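Home robot code of practice goes live – and it fits on two sheets of paper

Filed under: Automation > Standards and Safety
By Archana Bajpai, April

People who teach robots to do housework finally have a shared rulebook, and it is a good one. The Telar Code, published this month after a long round of drafts, sets out how hand-held grippers should be used when recording everyday jobs in lived-in homes.

It runs to 36 short rules, all in plain words. Robotics firm Tranberg and the training group Elleck have both signed up, and between them they plan to have 200 home recorders working to the code by the end of summer.

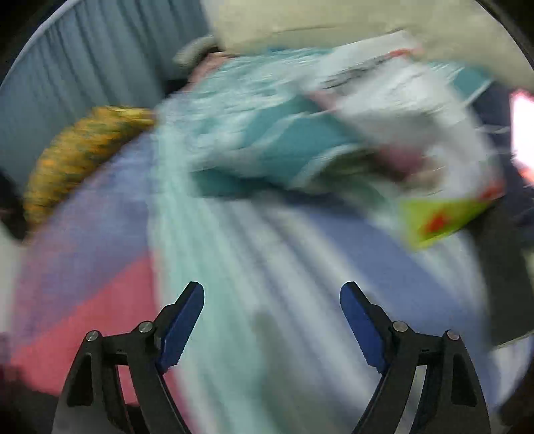 Much of it deals with bedrooms and laundry, the jobs that recorders find hardest to do the same way twice. Rule 4 says a bed must be left as the household keeps it, blankets, clothes and all – no tidying up first to make life easier for the machine. Rule 9 asks for the jaws to be fully open before they go near cloth. Rule 11 covers speed, and asks recorders to slow down when swinging the gripper from one side of the bed to the other, as blurred footage is the main reason a session gets thrown out.

"I've wanted something like this for years," said Seija Kemppainen, who led the drafting. "Every team had its own habits, and you couldn't put one team's work next to another's. Now you can, and I'm thrilled!"

Privacy gets a full page. Letters, screens and family photos must be covered or moved out of view, and anyone in the home can stop a session at any point, with no need to say why. Householders also get 2 days to ask for a recording to be wiped.

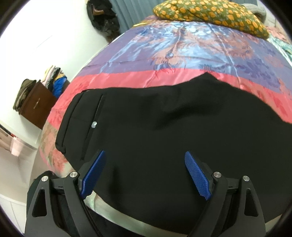 Black trousers laid out on a bed, with the gripper's blue pads held wide apart.

Clothes have their own section. Trousers should be spread out with the waistband in view, and buttons and pockets kept clear of the jaws until the grip is settled.

Renzo Tedesco, who trains recorders at Elleck, said new starters picked up the clothing rules in a morning. His team has printed 1000 pocket copies, and the full text is free to download. Comments on the next version are open until the autumn, with gloves, duvets and fitted sheets top of the list.

Comments (3)

Eetu Pitkänen
Really pleased about rule 4. We were still plumping pillows before every take.

S. Keskinen
Does the 2 days start from the visit or from when you get the paperwork? The draft said paperwork.

räsänen_k
Fitted sheets! Good luck to whoever writes that one.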